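Learning the names of things in Dutch, one cupboard at a time

09/07/2020

I have been learning Dutch since February and I am having the best time! My teacher is Cor Jansen, who is patient and very loud, and who believes you should learn the words for your own home before you learn to ask for a train ticket. I've done 18 lessons with him now. My notebook (a fat green Merkex one, lovely paper) is so full that I've started writing sideways in the margins.

The big excitement this month is food. I thought it would be the easy chapter, and some of it is a gift. Appel, peer, tomaat, you can more or less guess your way round a greengrocer's.

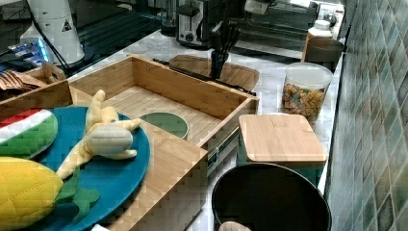
Fruit words are also where I met my first proper trap, the little endings. The Dutch love making things small, so a biscuit becomes a koekje and a cup becomes a kopje, and once you've got the hang of it you can't stop. Solange Lemaire, who joined the same class and already speaks three languages (show-off), told me to say each word aloud with the object in front of me. A soft toy does just as well as the real thing, so banaan went in straight away thanks to the plush one with its floppy peel, and watermeloen is very nearly English. Corn is maïs, with those two dots, and I kept forgetting them until I wrote it out a full page.

I'm keeping a list of words I love purely for the sound. Lekker is top, obviously. Then gezellig, which Cor made us repeat until we were all hoarse, and pindakaas, peanut butter, literally peanut cheese. Peanut cheese!

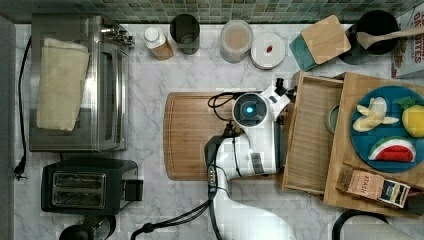
Compound words are my favourite thing in the whole language. You take two plain words, push them together and there's your new one, no fuss. A fridge is a koelkast, a cool cupboard. Gloves are handschoenen, hand shoes, and I laughed at that all the way home. It works for dull things too: a cutting board like the wooden one on the counter is a snijplank, a cutting plank, and a drawer is a la or a lade, which is so short I didn't believe it at first.

My target is 100 kitchen words without peeking. Demetrius Haddad tests me over the phone and is merciless about de and het, so any tips for remembering which is which, please leave them below. 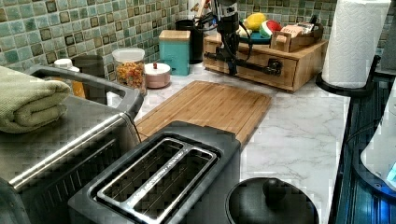 De broodrooster: the toaster, or bread grill if you take it word by word.

Next chapter is the bathroom. I've peeked ahead and toothpaste is tandpasta, so I'm already happy.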